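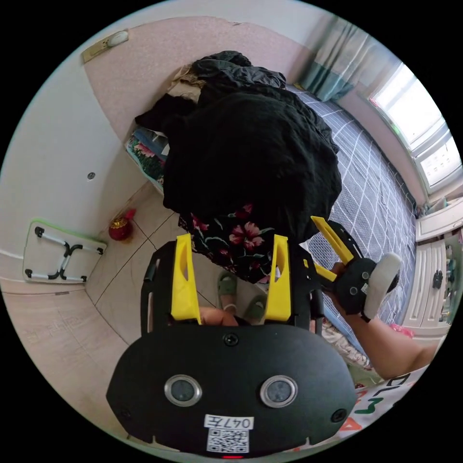
Slide 1. Sorting clothes on a bed with two hand-held grippers, number 047 nearest to us.

Speaker notes, 24/03/2024
The gripper that did not let go: what we learned from a stuck jaw

Slide 1 (leave it on the screen while people sit down)

Good afternoon. My name is Shayne Ormsby and I work on the hardware side of the Bitar project. My colleague Fouad Khoury did most of the analysis I will show, and he sits in the second row, so difficult questions can go to him.

Please look at the yellow fingers. They have slots cut in them, and the slots are the beginning of my story. Also look at the pile of black clothes. Black clothes on a bed are the hardest thing we have in our task list, and I will come back to this.

(Wait. Drink water.)

Slide 2. What happened

In December we had a fault on the robot side. We take the recordings made by people with the hand-held tools, we train on them, and then the robot arm does the same job with the same fingers. The arm in our test room is called Derka. It had to take one piece of clothing from a heap, lift it, and put it in a basket.

On run 87 of the day, Derka took a black jumper and lifted it. It moved to the basket and opened the fingers. The jumper stayed. A loop of the knitting had gone into the slot of the left finger and it was caught there. The software had received the signal "open", so for the software the job was finished. It sent the arm back to the heap at normal speed, with the jumper still hanging.

The sleeve of the jumper went around the leg of a lamp stand. The stand came down across the bed. Fouad was on the other side of the bed and he put out his hand to catch it.

Say clearly: he had a bruise on the wrist and no other injury. But his hand was inside the working area while the arm was moving, and this is the part I want you to remember. The jumper is only a jumper.

Slide 3. How long it took to stop

Play the clip once, without sound. Do not talk over it.

The emergency button was pressed by the operator 2 seconds after the stand began to fall. The button worked as it should. The light curtain at the front side also worked, but the stand was at the back side, where we had no light curtain. We had put the bed against a wall when the risk assessment was written. Later the bed was moved, to get better light from the window, and the assessment was not changed.

I wrote that assessment. I say this on every occasion when I give the talk.

Slide 4. Why the finger caught

Three causes, and I go quickly on the first two.

The slot. We made it so the finger can bend a little around an object. For boxes and cups it is very good. For loose knitting, the edge of the slot is like a small hook. Under a magnifying glass we found that the edge was rough from the cutting. Our supplier, Foltetti, had sent us the fingers with a note saying that the edges should be smoothed before use. The note was in the box. We found it in January.

The check. The controller looked at the position of the fingers only. It did not look at the weight on the wrist. After the release there was still a load of 200 grams on the sensor, it was in the log, and no part of the program was reading it.

The data. This one is more interesting, I think. Go back to slide 1 for a moment. When a person holds such a tool and the cloth gets caught, the person gives a small shake, or pulls the cloth off with the other gripper. It is so natural that people do not report it. Fouad watched 800 recordings of clothes tasks and he found this small shake in many of them. In our cleaning step we were cutting these moments out, as "unwanted motion". So the robot never had an opportunity to learn it.

(If somebody asks why we cut them: the filter was made for table tasks, where a shake usually means that a person was scratching their nose or similar. It was my decision to use the same filter for everything.)

Slide 5. Why black clothes

Black on black gives very little contrast. In the clip you cannot see the jumper after the release if you do not know where to look, and the vision model also could not see it. We tested afterwards with a light grey jumper and the model marked the release as failed, correctly. With the black one it marked success.

Slide 6. What we changed

The slot edges are smoothed by hand, and each finger is checked with a piece of old stocking before it goes on the arm. If the stocking catches, the finger goes back.

After each release the wrist load is read. If it is not near zero, the arm stays where it is and calls the operator. It does not try again alone.

The shakes stay in the recordings now, with their own label in Staster, our labelling program.

There is a light curtain on all open sides, and tape on the floor for the legs of the bed. If the bed is moved off the tape, the session does not start until somebody has signed a new sheet.

Slide 7. Still open

We do not have a good answer for straps and drawstrings. They can go around the whole finger, and then a shake makes it worse. Fouad tried a finger without a slot -- it does not catch, but it drops thin fabric too often. If anyone here has worked with closed fingers on soft material, please come and speak with us in the break.

Questions. Keep the clip ready, people usually want to see it a second time.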